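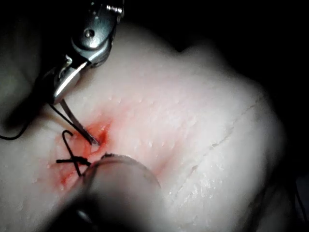
In October we changed the rules for suturing practice in our laboratory, and I promised Polyxeni Karras that I would write them down properly. She has asked me three times already. The old rules were one page on the wall, and half of that page was for a machine we do not have any more.

The first rule is about the needle. It must be in view of at least one camera when it moves. If you lose it, you stop both arms and you look. You do not pull the thread to see where the needle comes out. I did this myself in my first month and I tore a good pad, so I write it with some feeling.

The second rule is how to hold it. Our students learn to grip the curve a little behind the middle, and to let the wrist turn so the needle follows its own arc. Kiyoshi Hamada, who came to us from Hida, is very strict with this. He will stop a run for a bad grip even when the stitch would probably be fine. In the beginning I thought it was too much. Now I do the same with my own students.

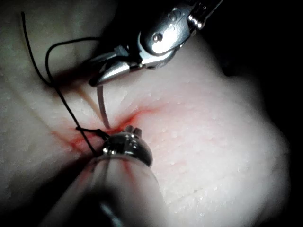

Needle at the upper edge of the incision, with the knot beside it.

Third rule, the thread. Before you start a new stitch, you check where the free end lies and that no loop is around an instrument. We had a long discussion about this one. Charalambos Kouris wanted a fixed pause before every stitch, the same for everybody. I prefer that the operator says "clear" aloud and continues. For the moment we have the word and not the pause, and we will look again when we reach 400 runs. We are at 208, so it will take some time.

The fourth rule is about the pads. A pad with an old cut can be used again for training but not for a scored run, and you write its number in the book in both cases. The fake blood is applied by the same person for the whole session if possible. Different hands put very different amounts, and then the results are difficult to compare.

The last rule is the one which people forget. Failed runs are kept. You do not delete a run because the knot was ugly or you dropped the needle. Chrysanthi Makris found several gaps in the numbering last spring, and it was not a pleasant meeting.

I still have no good rule for tiredness. I notice that my own stitches become worse after lunch, but this is difficult to put on a wall. If you work with a similar system and have something written about breaks, please send it to me, also if it is only a draft.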